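Private Paper Money in the Batista Valley: How Far Can We Trust the Story?
Term project report, economic history
December 28, 2024

The question

Every local history of the Batista valley repeats the same account. In 1823 the silver stopped coming up from the coast, the mill at Ferkov began paying its hands in printed notes, and trade went on as before because everyone trusted the mill. I started this project expecting to fill in the details of that story. I ended up doubting most of it, and this report explains why.

What the notes are

The surviving notes come in three values: one real, four reales and one peso. They are printed on one side only, in black, on thin paper, with a number added by hand in the top right corner. The text promises payment "in coin, when coin may be had," a phrase I would not have accepted for a week's wages. Most carry two signatures. The one peso notes carry three, and none of the books I read says why.

A second group, usually called the Plutance notes after the trading house named on them, is smaller and rougher. Collectors' lists treat them as part of the same emergency. I don't think that has been shown. They have no year on them, and the dating rests on one letter that mentions "the paper from Plutance" without saying what kind of paper was meant. It could have been notes. It could have been wallpaper.

How many were made

The usual figure is 3261 notes for Ferkov. It comes from adding up the highest handwritten number known for each value, which assumes that numbering began at one, ran without gaps and was never restarted. The mill's own ledger, as copied by a later clerk, gives 1000 notes in the first printing and then goes silent. The copy has a page missing at the point where a second printing would be recorded, and each author has filled the hole with whatever number suited the argument.

I listed every serial number I could find in the Riltine collection's card index and in sale lists. The highest on a four reales note was 1161. If the first printing covered all three values together, then that note must belong to a later printing or the ledger copy is wrong. I can't tell which.

Did people accept them?

The older books say yes, at full value. Their evidence is that the mill store took them at full value, and it would, because the mill owned the store.

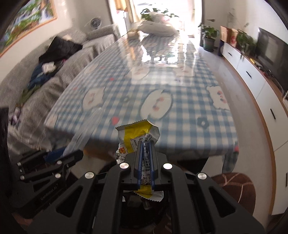 Outside the store the picture is less cheerful. Two sellers at the January market refused the notes for salt and candles, and a third took them at three quarters. These cases survive only through complaints, so they may be unusual — people rarely write to a magistrate to say a sale went fine. Still, three complaints are more than the other side has produced.

Weak points in my own work

I worked from the copied ledger, and the card index describes some notes in a single line. I handled only four of them. I also compared paper thickness by feel, and I would not defend those comparisons very hard.

What I would check next

The Plutance notes need a proper look at the type. If the damaged letter R on the Ferkov one real also turns up on them, the same press probably printed both — though that would still not give us a year. The parish accounts for the valley have never been searched for payments in paper. Until somebody goes through them, I would mark the 3261 figure as a guess wherever it appears.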